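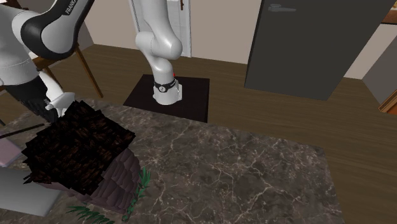
Section 2. Your first run in the simulated kitchen

The Perach Robotics Club kitchen task is where every new member starts, including the ones who came to build something with flamethrowers. You will drive the club's simulated Franka arm by keyboard until you stop hitting things, and then you may write code. Learn the room before you touch a key. The arm stands on its black platform on the floor, off the worktop, so judge your reach from there. The potted plant sits at the edge of the marble, well within range of the gripper, and more first runs end in its foliage than anywhere else. It feels no pain. Your score does.

Home | Club Guide | Kitchen Task | Scoring | Contact

Reading time: 2 minutes

2.1 Loading the task

1. Start Getus and sign in with your club name. Halina Urbańczyk approves new accounts on Sunday, after lunch.
2. Open Kitchen and choose "Practice". "Competition" looks friendlier and records everything.
3. Type 1192 in the seed box, so that your kitchen matches everyone else's and you can't blame the layout.
4. Wait for the status bar to turn green. Pressing Start repeatedly loads the task repeatedly.

NOTE: If the room loads without walls, close Getus and open it again. Reporting it to Teodor Walczak gets you the same advice, more slowly.

2.2 Moving the arm

1. Set speed to 10 per cent. You will want more. Leave it.
2. Raise the gripper clear of everything before moving it sideways.
3. Line up above the tool, open the fingers and come straight down.
4. Close the fingers, count to two, and lift.
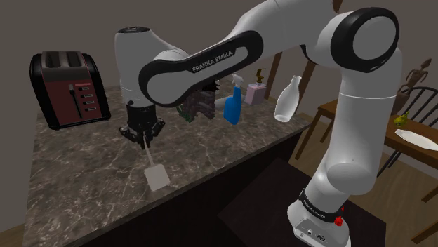
5. Keep the tool above the worktop until you have checked its angle in a second view. What looks level from one side seldom is.
6. Lower it in small taps. Holding the key down is how Lech Chmielewska earned the club's lowest score, which still stands.

CAUTION: Reset puts every object back and deletes your run. There is no undo, and pleading has been tried.

2.3 Saving

Press Save before Quit. Name the file with your surname and attempt number. "final_final_real" will be renamed by Zofia Witkowska, and she isn't kind about it.

We use cookies to remember your settings. Accept | Manage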